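Filed under: Visits & Field Notes | Robotics

The Vadby lab in Sestmont opened its manipulation room to outside groups on November 18, 2019. Three of us went from Lopes. The morning was taken up by one result: a method for correcting a robot's placing motions from demonstrations, without a hand-built model of the object.

Kátia Guerra leads the work and gave the talk. An operator guides the robot through a task, and the joint positions and camera views are logged together. A policy is trained on those logs. The part that is new, at least to me, comes next. During a trial run the operator may take over at any point, and only the two seconds before each takeover are given extra weight in retraining. Guerra's group calls the scheme Doden.

The test task is stacking foam cubes. Foam is a fair choice. It gives under the fingers, so the grasp point shifts as the grip closes, and a cube that is let go at a slight angle can pull the one below it out of line.
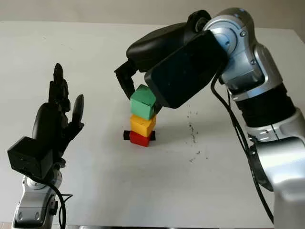 Hamisi Khaemba took us through the numbers. The base policy was trained on 300 demonstrations. Adding 30 corrected runs did more for the third cube than another full batch of plain demonstrations, which had brought the total to nearly 500. He was careful to say that the comparison was made on one table with one set of cubes, and that the lighting was held fixed. I asked whether the operators knew which policy they were correcting. They did, and he agreed that this should be changed before anything is published.

Most failures happen at release. The head view is good for finding the stack but poor at judging the last few millimetres, as the gripper hides much of the cube it is holding. The group therefore feeds in a second view from a small camera at the wrist, which looks along the finger toward the tip of its textured pad.

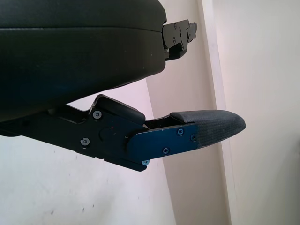

Page last modified: March, by G. Marinho

With the wrist view removed, the policy still finds the stack but tends to let go too early. Kiyoshi Yoshida thinks the pad does part of the work here – the texture gives the network something to track when the rest of the background is plain wall. He has not tested this with a smooth pad. I would like to see that done.

We also asked about cost in operator time. Corrections are short, but the operator has to watch every run with full attention, and that time is left out of the reported totals. Tainá Sampaio is now logging it separately.

For our own bench, the weighting step looks simple to copy. The synchronized logging is harder, and our present recorder drops samples under load. Guerra has offered to send the logging code once the labelling format is settled.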